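Demonstration Operators, Bimanual Manipulation (Part-Time, On Site)

Gikasitz is looking for operators to record hand-guided demonstrations for the Flano manipulation program. The recordings are used to train control policies for two-arm robots. Positions are open from 10 February 2023 until filled.

The work

Operators hold one gripper in each hand and carry out short tabletop tasks. The position of both grippers and the opening of the fingers are logged throughout. A second group of tasks, recorded under the project name Uzor, is done by remote control: the operator sits at a leader station and drives a pair of follower arms. New operators start with the hand-held grippers and move to the leader station after 20 hours of accepted recordings.

Tasks in the current block deal with small household objects: hanging, sorting, inserting, folding and handing over from one gripper to the other. Each task comes with a written sheet that gives the start layout, the end state and the permitted order of steps. For the key task, the fob starts flat on the table and ends with its ring over a hook of the stand. Either hand may pick it up, and regrasping is allowed as long as the fob does not leave the table area. 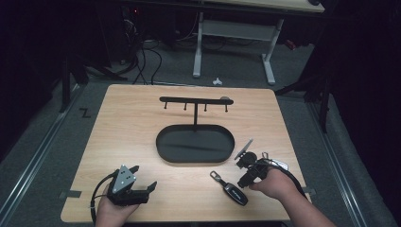
Iolanda Rocha
Data Collection Lead, Flano

Both hands stay on the grippers from start to stop. With the car key, the ring is the part that takes practice: it has to be presented to the hook at a usable angle, and the stand has four hooks side by side on one bar, so the approach path matters. Operators who are used to tweezers, soldering or model building usually adapt quickly, but no such background is required.

A recording is rejected if the object is touched with bare fingers, if a gripper is set down before the stop signal, or if the start layout differs from the sheet. Failed attempts are kept and labeled as failures. Please do not hide them or restart without marking the attempt.

Schedule and pay

Sessions last 4 hours, with a break of 20 minutes. We ask for 5 sessions in the first two weeks and at least two per week after that. Training is paid at the full rate. There is no piece rate and no bonus for speed – uneven, hurried motion is of little use for training.

Requirements

– 18 years or older, with the right to work at the site
– Full use of both hands and normal or corrected vision
– Able to work standing or seated at a table for one hour at a time
– Able to follow a written procedure and report deviations from it
– No prior robotics experience needed

Left-handed applicants are welcome. The block recorded in January was done mostly by right-handed operators, and we want a better balance in the next one.

Selection

Applicants are invited to a paid trial at our Grilis site. The trial consists of a short briefing, free practice with the grippers and one recorded task. Results are discussed with you the same day.

To apply, send a short note with your available hours and dominant hand to the Gikasitz recruiting desk, subject line "Flano operator". A résumé is optional.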